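Week 3 -- salt, and how to read a packet

Okay, so salt. I know, everybody wants to get to the pickles, but bear with me! Before you open any packet, find the net weight and the maker's name, then copy both into your pantry sheet (Hatem Radwan has spares). Weigh it on the kitchen scale too -- packet and all -- and write that number next to the printed one. Small pouches go on the middle shelf, seam side up please.
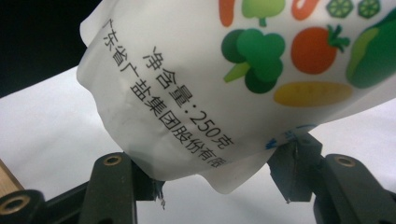 For next time, read page 134 and bring 2 clean jars with lids that fit.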